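Products > Data capture > Wrist kits > Drultum

November 2020
By the equipment desk, Kwok

Drultum wrist capture kit, with gripper fingers and tabletop task set

Drultum is a kit for recording examples of hand work with a robot arm, so that a learning system has something to learn from. Gedov makes it, we sell it. We have had one on our own bench since August and would like you to read this page before you read the Gedov brochure, which promises rather more than we would.

Pouring is the job most buyers ask about. The pictures are from a powder session, three from the wrist view and the last from the head view. 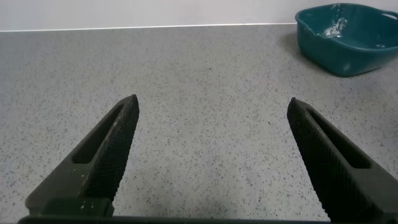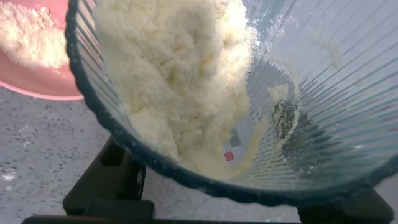
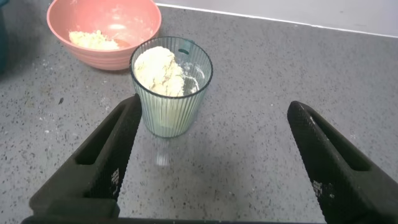
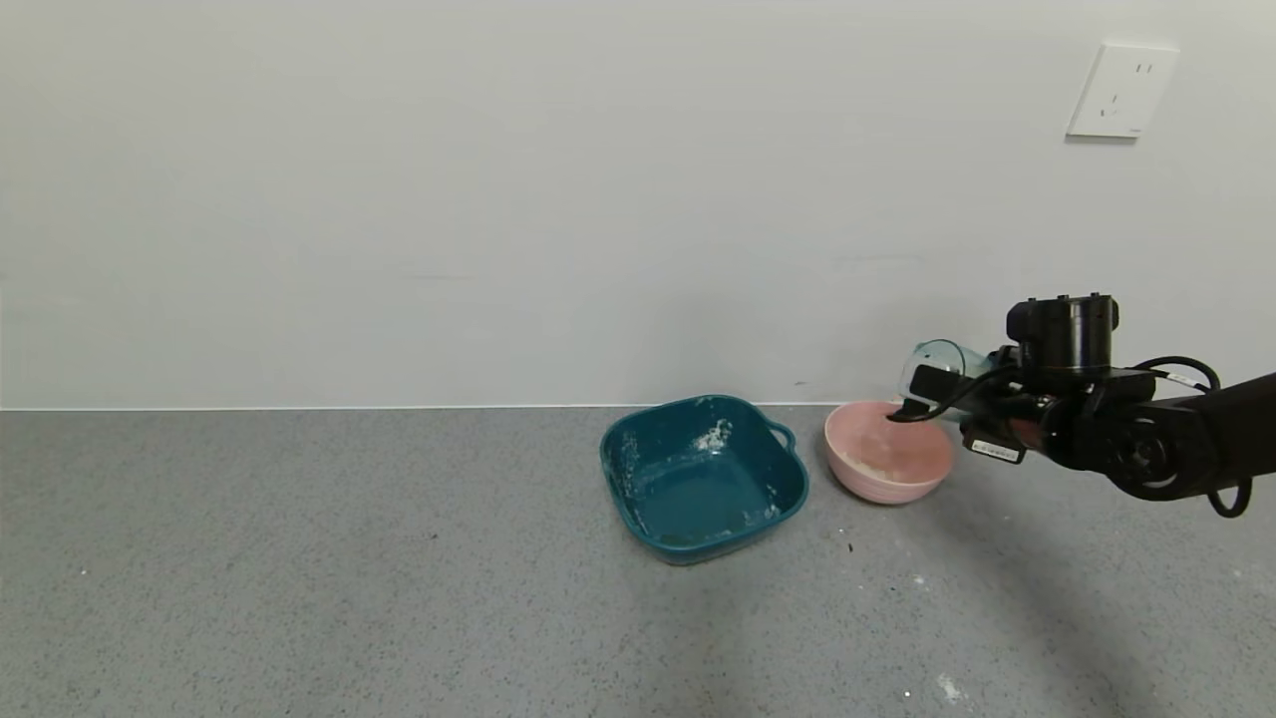
What you get

The kit has a pair of slotted black fingers with a knurled grip face, a wrist camera and bracket, a second camera for the head position, the cables, and the recording software on a drive. You supply the arm, the computer, and the cups, bowls and whatever goes in them. Gedov used to list a "starter pantry" as an extra. We don't stock it. Your local grocery store does the same thing for less.

Recording

An operator drives the arm through the task and the software stores both views along with the joint positions and the finger opening. One press starts an example and one press ends it. A second button throws the example away, and we wish it were farther from the first. You can tag an example as good, bad or partial afterward.

Gedov says an operator can record 128 pouring examples in a day. Our best day gave us 106, and that was before anyone went through them. Once we took out the ones where the start was clipped or the operator paused to think, we had a good deal less. If you are planning a project around the brochure number, plan again. Cleaning up between pours is work too, and the software has no idea it is happening.

On powders

Dry, crumbly material is a hard thing to record well. It clumps, it hangs on to the sides of a cup, and then it goes all at once. A system trained on clean pours may learn to tip and stop without checking what is left behind. We tell people to keep the examples with residue in the cup and crumbs on the counter — the tidy ones flatter the system and teach it little. Gedov's own sample set leans toward the tidy ones. We asked for the rest and are still waiting.

See-through cups are a second problem. The wrist view looks into the cup at close range and gets ribs, glare and whatever is behind them. The head view shows where the mouth of the cup is pointing but can't always tell you how much is in it. Use both. We have met customers who tried to save money by leaving the head camera in its box, and most of them came back to ask how to add it to recordings they had already made. You can't.

What it won't do

It will not make a robot that can cook. It will not tell you how many examples you need, and we would be wary of anyone who does. It doesn't weigh anything, so if the amount poured matters to you, put a scale under the bowl and log it yourself. There is a spare input for that, poorly labeled. The "smart quality score" that comes up after each example seems to reward short recordings more than good ones. We leave it off.

Fit

The bracket fits the Bunerov wrist with no extra parts. Other wrists need a plate, which we can cut to your drawing in 18 working days. Check your cable slack before ordering, with the arm turned as far as the task will ever turn it. Pouring takes more wrist rotation than people expect, and a snagged cable can spoil a whole morning of examples before the operator notices.

Care

Brush the finger grip faces after every session with powder. The slots collect it as well. Do not rinse the fingers while they are mounted. Wipe the wrist camera window with a dry cloth, then take one test recording and look at it on a full-size screen, since the preview is too small to show haze.

Returns and loans

Unused kits can be returned. Used kits can't, and we do check the slots. If you aren't sure, ask for the loan unit first: seven days, you pay shipping both ways, and you keep everything you record. A fair number of borrowers decide not to buy, and we would still sooner lend it than argue about a refund.

Price on request. Gedov changes it often enough that we have stopped printing it.

Contact Kwok sales | © 2020 Kwok | Back to top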